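Chapter 4
Trays, Cups and the Packing of Shell Eggs

4.1 Introduction

An egg tray has two tasks. It keeps each egg apart from its neighbours, and it carries the weight of whatever is stacked on top without passing that weight to the shells. Most breakages in store can be traced to a failure of one or the other. This chapter deals with the shape of the tray, the seating of the egg in its cup and the order in which a tray is filled. Stacking and outer cases are covered in Chapter 5.

The part of the tray that holds one egg is called the cup. Cups are hollow and rounded, and are parted by raised ridges. The height of the ridge matters more than the thickness of the wall: a low ridge lets two large eggs touch at their widest point, where a slight knock is enough to crack both.
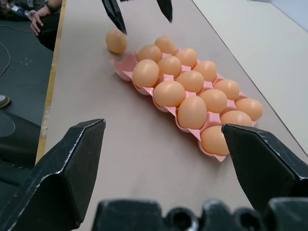
Trays are described by columns and rows, the smaller figure first. A tray of three columns and five rows therefore holds 15 eggs when full. A tray with one cup empty is known as a short tray, and should be made up before it leaves the packing table. An egg laid on a bare tabletop can roll, so the last egg should go straight from the hand to the cup.

In trials at the Otdale packing station, Prydderch and Wihongi followed 1,000 eggs from table to shelf. Of these, 58 were found cracked on arrival. Eleven of the cracked eggs had come from short trays, and a further 10 had been seated on their sides. The remainder showed no clear cause.

4.2 Seating the egg

The egg is placed with the blunt end upwards.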